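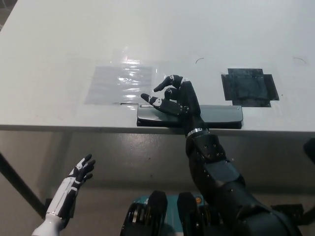 Fig. 1 - Main droite au-dessus de l'objet gris, au bord de la table. À droite, le repère en ruban noir.

Partages : 20 | Commentaires : 2

4. Comparaison des deux contrôleurs

Pour notre projet, nous avons piloté les mains avec Kidero, puis avec Tanel, sur la même tâche : saisir un objet plat au bord d'une table. Quel plaisir de voir enfin des doigts répondre à nos propres lignes de code ! Kidero démarre vite et ses réglages sont très lisibles, mais le pouce arrive souvent trop tôt et pousse l'objet. Avec Tanel, la fermeture est plus douce - Yanling Lu a passé une bonne partie de février sur les gains - et nous avons obtenu 37 prises réussies sur environ 600 essais au départ, puis bien mieux une fois l'approche ralentie.

Le plastique scotché sur la table brille beaucoup et gêne la détection des contours. Nous voulons reprendre les essais avec un fond mat, et comparer aussi l'index seul contre le pouce (pince à deux doigts).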